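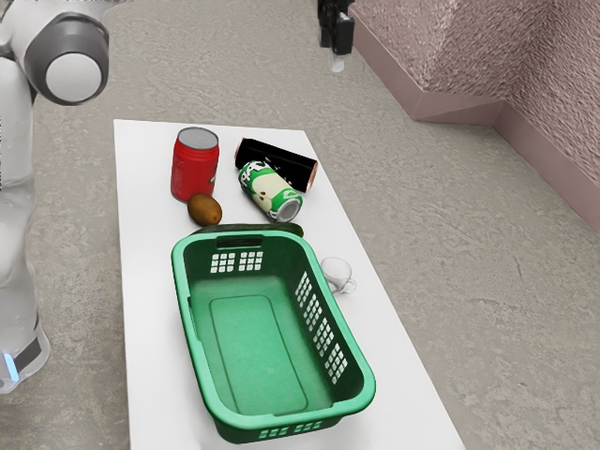 ## Re: [로봇동아리] Atcombe 예선 준비, 바구니 과제 이대로 괜찮은가요

9/5/21

메일 잘 읽었습니다. 일요일 새벽에 질문을 한 통에 몰아서 보내는 분이 계시다는 건 동아리가 건강하다는 뜻이라고 믿기로 했습니다. 답이 길어져서 중간중간 끊어 적습니다. 급한 분은 맨 아래 할 일만 보셔도 되는데, 그러면 월요일에 같은 질문을 또 하시게 될 겁니다.

> 신입 부원입니다. 위키를 읽었는데 모르는 게 더 늘었습니다. 첫째, 과제가 "탁자 위 물건을 바구니에 담기"라고만 되어 있는데 순서가 있나요? 둘째, 캔이 누워 있으면 세워서 집어야 하나요?

순서는 규정에 없습니다. Atcombe 쪽 문서에는 "제한 시간 600초 안에 담긴 물건마다 점수"라고만 나와 있고, 순서를 정해 둔 건 작년 우리 팀입니다. 작년 우리 팀이 왜 그렇게 정했는지는 작년 우리 팀에게 물어봐야 하는데 절반은 졸업했고 나머지 절반은 저입니다. 저도 기억이 안 납니다. 쉬운 것부터 담자는 취지였던 것 같고, 쉬운 것의 기준은 그날 누가 조종기를 잡았느냐였습니다.

캔을 세울 필요도 없습니다. 채점 스크립트는 바구니 안쪽 부피에 물체 중심이 들어왔는지만 봅니다. 거꾸로 박혀 있어도 점수는 같습니다. 다만 테두리에 걸쳐 놓으면 점수가 없고, 채점 스크립트는 이의 신청을 받지 않습니다.

> 셋째, 시연 데이터를 더 모아야 한다고 하셨는데 지금도 충분히 많아 보입니다. 폴더에 파일이 꽤 있던데요.

폴더에는 299개가 있습니다. 그중에 쓸 만한 게 몇 개냐고 물으셨다면 더 슬픈 메일이 됐을 겁니다. 초반 것들은 물체 배치 시드를 고정해 놓은 줄 모르고 모아서, 모델이 키위가 어디 있는지 눈 감고도 압니다. 키위를 조금만 옮기면 예전 자리에 가서 공기를 아주 정확하게 집습니다. 자신감만 보면 우리 동아리에서 제일입니다.

이번 주부터는 Mineck 환경에서 배치를 매번 섞습니다. 설정 파일의 고정 시드 12를 지우고 시작해 주세요. 지우지 않고 모은 파일은 제가 조용히 휴지통으로 옮깁니다. 따로 알려 드리지는 않고 Halim 서버 용량이 갑자기 늘어나면 그런 줄 아시면 됩니다.

> 넷째, 누워 있는 캔에서 자꾸 막힙니다. 손가락을 벌리고 내려가면 옆 캔까지 건드려서 둘 다 굴러갑니다. 제가 못하는 건지 문제가 어려운 건지 모르겠습니다.

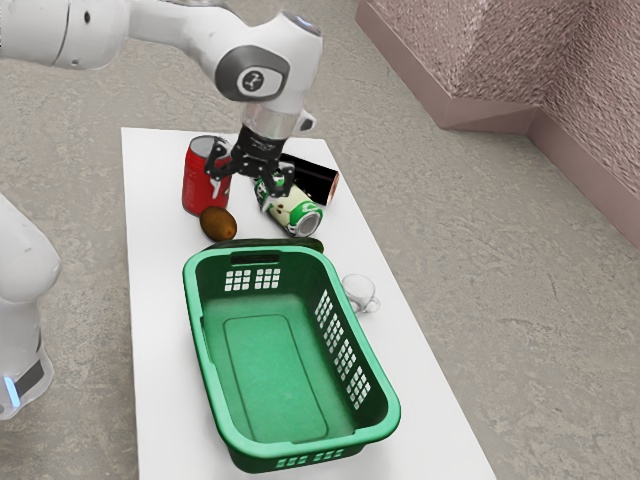 캔 문제는 우리가 여름 내내 붙잡고 있는 바로 그 문제이고, 못하시는 게 아닙니다. 적어도 못하시는 것만은 아닙니다. 겹친 물체에서는 접근 각도보다 어느 것을 먼저 건드릴지가 중요합니다. 초록색과 흰색이 섞인 캔이 검은 캔에 기대어 있는 배치라면 위에서 곧장 벌리고 내려가지 말고, 기댄 쪽 캔의 길이 방향에 맞춰 손목부터 돌린 다음 천천히 내려가세요. 빨간 캔은 서 있으니까 그 옆을 지날 때만 조심하면 됩니다. 쓰러뜨리면 누운 캔이 하나 더 생기고, 그 시연은 보통 거기서 조종자의 한숨과 함께 끝납니다. 오디오를 녹음하지 않는 게 다행입니다.

손목을 돌릴 때 한 번에 많이 돌리지 마세요. 시뮬레이터는 관절 한계에 닿으면 경고도 없이 멈추고, 로그에는 성공도 실패도 아닌 빈칸이 남습니다. 빈칸은 학습 코드가 성공으로 읽습니다. 네, 버그이고, 고치겠다고 한 사람도 있습니다. 작년 우리 팀입니다.

> 다섯째, 오이는 어떻게 하나요? 바구니 뒤에 있으면 잘 안 보입니다.

오이는 다들 마지막으로 미루다가 시간이 모자라서 못 담습니다. 지난번 연습 때도 거의 600초를 다 쓰고 오이만 탁자에 남았습니다. 제안은 이렇습니다. 바구니에 가까운 긴 물체는 먼저 처리하고, 가운데보다 살짝 끝 쪽을 잡으세요. 정확히 가운데를 잡으면 무게 균형은 좋은데 들어 올릴 때 한쪽이 바구니 테두리에 걸립니다. 너무 끝을 잡으면 나머지가 회전하면서 옆에 있는 물건을 쓸어 버리고요. 작년 발표 영상에서 관객이 박수 친 장면이 그겁니다. 심사위원은 안 쳤습니다.
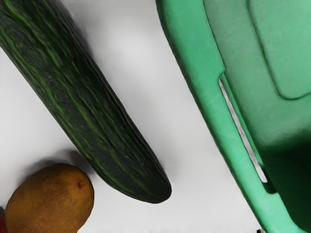

*오이와 망고, 오른쪽은 통 테두리의 손잡이 구멍.*

과일이 오이 끝 가까이 있으면 과일을 먼저 치우는 편이 마음이 편합니다. 망고는 둥글어서 굴리기가 쉽고, 시뮬레이터의 마찰 계수는 제가 아는 어떤 망고보다도 미끄럽습니다. 마찰값을 올리자는 의견이 있었는데 대회 서버는 기본값을 쓰니까 우리 것만 올리면 우리 것만 잘됩니다. 작년 우리 팀이 그 방법을 써 봤습니다.

> 여섯째, Clullcombe 팀은 그리퍼 손가락을 바꾼다는 소문이 있던데 우리도 바꾸나요?

저도 들었습니다. Clullcombe 팀에 관한 소문은 매년 돌고, 그중에 맞은 건 점심을 우리보다 잘 먹는다는 것뿐이었습니다. 우리는 안 바꿉니다. 손가락 모델을 바꾸면 지금까지 모은 시연을 다시 모아야 하고, 본선이 11월입니다. 투명한 물체 인식이 아직 엉망이라 시간이 남으면 그쪽에 쓰고 싶습니다. 지금 모델은 유리 머그를 탁자의 일부로 간주하고 정중하게 무시합니다.

> 마지막으로, 머그는 손잡이를 잡나요 몸통을 잡나요? 위키에는 둘 다 틀렸다고 적혀 있습니다.

위키의 그 문장은 두 사람이 서로의 편집을 고치다가 합쳐진 결과물입니다. 몸통 테두리를 잡으세요. 손가락 하나를 안쪽에 넣는 방식입니다. 손잡이는 잡히기는 하는데 옮기는 동안 흔들리다가 빠집니다. 위키는 제가 고치겠습니다. 제가 안 고치면 이 메일을 링크해 주세요.

### 이번 주 할 일

- 시드 12 삭제하고 새로 받은 설정으로 시작하기
- 시연 파일 이름에 날짜 말고 배치 번호 쓰기 ("최종", "진짜최종"은 업로드 단계에서 거절됩니다)
- 겹친 캔 배치는 조종자를 바꿔 가며 모으기. 한 사람이 다 모으면 모델이 그 사람의 버릇까지 배웁니다
- 관절 한계에 걸린 시연은 아깝더라도 바로 버리기
- 오이 먼저

2차 예선 신청서는 제가 냅니다. 팀 이름 칸은 작년 이름을 그대로 적을 생각이니 반대하실 분은 마감 전에 대안까지 같이 적어서 답장 주세요. 반대만 적힌 답장은 찬성으로 세겠습니다.

조종기 충전은 마지막에 쓴 사람이 합니다. 지난주에 마지막으로 쓴 사람은 저였고, 충전은 했는데 케이블이 벽에 안 꽂혀 있었습니다.

— 시뮬레이션 파트장 드림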